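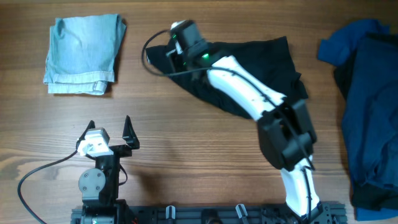

Both arms on the rail, with the denim, the black piece and the navy one on the table.

To: Urbridge Robotics Club list
From: Tania Wickramasinghe
Subject: Re: [urc-list] Folding project, where are we?

Hi Antonina, hi all,

Answers below, under your questions. The picture at the top is the table as we have it set up now. The big arm is over the black garment and the small one is on the left with its fingers open.

Antonina Antoniuk wrote:

> I missed the last two sessions and I'm trying to catch up before
> Saturday. Are we still doing all the clothes, or only the square
> cloths?

Only square cloths for the Trallby entry. The rules say the judges bring the cloth, it will be square or close to it, and it starts flat. We still keep the other clothes on the table during practice runs. The picking code has to choose the right piece when there is more than one, and the black garment is the best test we have for that. It spreads out into a wedge and the outline finder keeps wanting to call it a square with a corner missing.

> How many recorded runs do we have now? Siddiqui's sheet says 100 but
> I think that is old.

It is old. We have 153, counting the ones from Thursday's short session. I have not gone through the new ones to throw out the bad starts, so please don't train on the whole folder yet. If you have an hour this week, that would be a good job to take. Mark a run bad if the cloth was already moving when the recording began, or if a hand is in view after the first second. Leave everything else in, including the runs where the fold came out crooked. We want those.

> Did anyone fix the cable on the big arm? Last time I was there it
> caught on the elbow when the wrist turned all the way.

Partly. We gave it a longer loop near the gripper and it now runs back along the white segment and down past the elbow. It did not catch on Thursday, but we also kept the wrist slow. Please keep the speed limit where it is until somebody has tried a full turn with a hand on the stop button. The small arm's cable goes out to the left in a wide curve. Don't put a laptop on that side.

> Which arm does the pinch and which one holds?

The small arm holds, the big one pinches and carries. We tried it the other way in November and the small one ran out of reach before the far corner. The clamps on the rail between the arms stay where they are. If you slide either base we lose the calibration and it takes most of an evening to get it back.

> Is the denim still the worst one?

For the first corner, no. It has a clear hem and the pointed fingers can get under that. For the second fold, yes. It is thick by then and the gripper closes on the top layer only. The score sheet for the denim says 7 good second folds, and all of them were after we lowered the approach height by 3 mm. I would like to try a bit lower, but I want Mr. Dranow in the room when we do it, as the fingertips are already close to the table.

> Also, do we have anything written for the report?

The setup section is done and the method section is half done. I wrote the part about finding the corners. Nobody has started on results. You said in the fall that you wanted to make the charts, so I put your name next to that. Tell me if it is no longer true.

Two more things for everyone, not only Antonina.

First, the corner finder gets confused when the overhead lights are off and the window side is bright. The big arm throws a shadow on the table to its right and the program has picked the edge of that shadow as a cloth edge more than once. Turn on the lights before you calibrate, and leave them on.

Second, please write down which cloth you used when you save a run. "blue" is not enough when we have a light blue one and a navy one. Use denim, black or navy.

I will be in the lab at 10 on Saturday and I can stay until early afternoon. If you plan to come, reply to me and not to the whole list.

Tania

_______________________________________________
urc-list mailing list
To leave the list, send a message with "unsubscribe" in the subject line.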